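## 4. Folding knitwear on a bed

This section covers long-sleeved sweaters of medium knit. For shirts and trousers, use section 3. For items going into a Flostlow drawer divider, complete section 5 after the last step.

### 4.1 Preparing the surface

1. Pull the fitted sheet tight at all four corners. Small wrinkles are acceptable. A ridge under the garment will be pressed into the knit.
2. Lay the garment near the foot end of the bed and open it out loosely by hand.

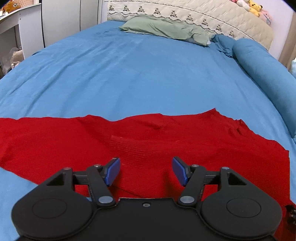

Roos Dijkstra wrote in to ask whether a table would be better, as her mattress gives under her hands and the hem creeps toward her when she smooths it.

A table may be used if it is at least 20 cm longer than the garment. On a soft mattress, smooth with the flat of the hand and start at the neckline. Do not lean on the bed.

### 4.2 Laying flat

1. Turn the front of the sweater up.
2. Hold both shoulders and lower the body onto the sheet, hem last.
3. Extend each sleeve straight out to the side.
4. Straighten the side seams. Do not pull on the ribbing.

> **Caution:** Do not fold knitwear that is damp at the cuffs or collar. Dry it flat first.

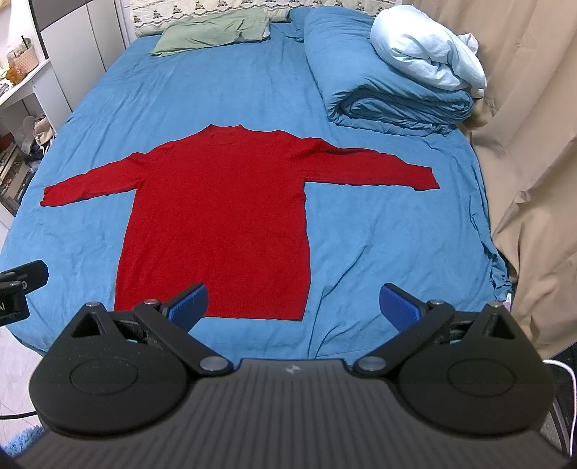

Clearance matters more than bed size. Any spare bedding should be moved up before step 3, or the sleeves will catch on it and pull the shoulders out of line. The bed does not have to be cleared completely: a comforter folded lengthwise along the upper right, with the pillow at the head, still leaves both sleeves of the red sweater room to lie straight. A high collar that stands up a little, as on this one, is pressed down lightly before the first fold.

### 4.3 Folding

1. Fold one sleeve across the chest, with the crease at the shoulder seam.
2. Repeat with the other sleeve. The cuffs may overlap by up to 5 cm.
3. Fold the body across its width.
4. Check the fold line. It should run across the garment from one side to the other. An uneven upper edge can be corrected now by lifting the top layer only.

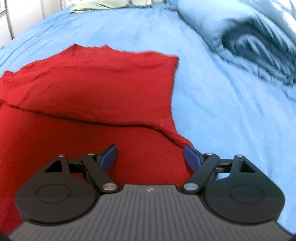
5. Smooth the top layer outward from the fold and tuck in any corner that projects.
6. Pick off loose fibers before closing the last fold.
7. Fold once more if the shelf is less than 40 cm deep.

**Note:** Heavy knits are folded once across the body and never rolled.

### 4.4 Stacking

- Stack no more than 4 sweaters. The lower ones take a permanent crease under a higher pile.
- Place the folded edge toward the front of the shelf.
- In a Dritside box, leave the lid unlatched overnight after filling.
- Refold stored items every August.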